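Two-handed build keeps losing the near rim on black plastic covers – lighting or fingers?

3 min read

Thandeka Tshabalala

Hi all. Shared workshop build, two arms and a head camera on one body, multi-finger hands both sides. Been at it since May. Job is simple on paper – pick a black plastic cover off a yellow bench, put it somewhere else the right way round, repeat. No deadline, just want it to run without me hovering.

Trouble is the pick. Hand goes for the near rim at the heel end, closes, and then one of two things. Either it holds fine or the fingers close on air just above the rim and the arm goes off happily with nothing in it. Happens way more when the cover is sitting at an angle. Straight on ones are mostly OK.

What I've tried so far. Slowed the approach right down, no change. Closed the hand harder, bent nothing but didn't help either. Turned off half the overhead lights and it got better, then worse the next evening when I hadn't touched anything. Recalibrated the head camera to the shoulders twice. Logs say the target height is drifting by up to 15 mm between picks on the same cover, which seems nuts for something thats just sitting there.

Covers are glossy, bench is glossy. So I suspect the depth. But a guy at the Nastusero meetup told me it's always the fingers and I should pad them. Don't want to glue stuff on until I know.

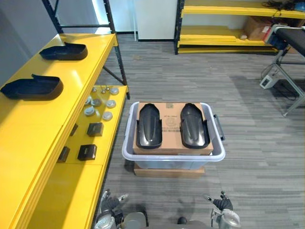
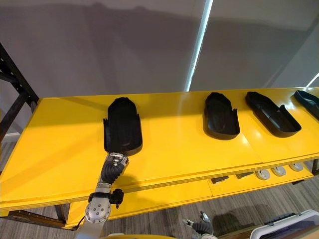 Same bench both times, covers on the yellow top and the small parts on the lower shelf. Second one has the hand on the near rim.

Small parts on the lower shelf are a later problem, ignore those for now. Control box runs the Ginden scripts, mostly stock, I only changed the grasp offsets. Can post the config if anyone wants it.

Any ideas? Mostly want to know which to chase first.

Riaan Coetzee

Depth. Go look at your reflections – there's pale streaks all over that yellow top. A stereo or projected-pattern camera looking at a shiny surface is going to give you garbage heights right where the streak is, and the streak moves when your head moves. That would get you a drift like yours on a cover that never moved.

Quick test before you buy anything. Lay a sheet of matte paper on the bench, one cover on it, do 2 runs of the same pick. Then take the paper off and do it again. Compare the heights in your log. If the paper runs are steady you have your answer.

If it is the depth:
- matte cloth or matte vinyl on the top, cheapest fix going
- don't use the height at the rim pixel at all. Bench height is known, cover height is known, just add them up and use the camera for x, y and rotation
- fix the head angle during the pick. If it's looking around while it measures your chasing your own tail

I'd do the second one regardless. We had the same kind of thing on the Skaltoddale shop arm and I wasted 3 weekends on lamps.

The evening thing – daylight. I see a bright strip behind the bench in your second picture. If that's a gap letting in light then your lighting changes all day and switching off the overheads only fixes half of it.

Don't bother with more squeeze. If the fingers miss they miss.

Tumelo Modise

pad the fingers. did mine with self fusing tape, never looked back. dont overthink it

Citlali Contreras

Mostly with Riaan but the angled ones failing more is a clue too. Is your grasp offset in the bench frame or the cover frame? If you edited the stock offsets and left them in the bench frame, then a straight cover works and an angled one puts the hand off to the side of the rim, right up where the walls are. Looks just like a height problem in the log, because the height gets sampled at the wrong spot.

Easy to check. One cover, straight, note where the hand lands. Turn the cover a bit, run it again. If the hand lands the same distance from the rim both times the frame is fine. If it slides off sideways as you turn it, there's your bug.

Also add a check after the close. Read the finger positions – if they're fully shut there's nothing in there, so open, back off, look again. Should of been in there from day one whatever the cause. Won't fix the miss but the arm stops carrying air around the shop.

Tape is fine for slipping. You're not describing slipping.

Post the config, I'll have a look tonight.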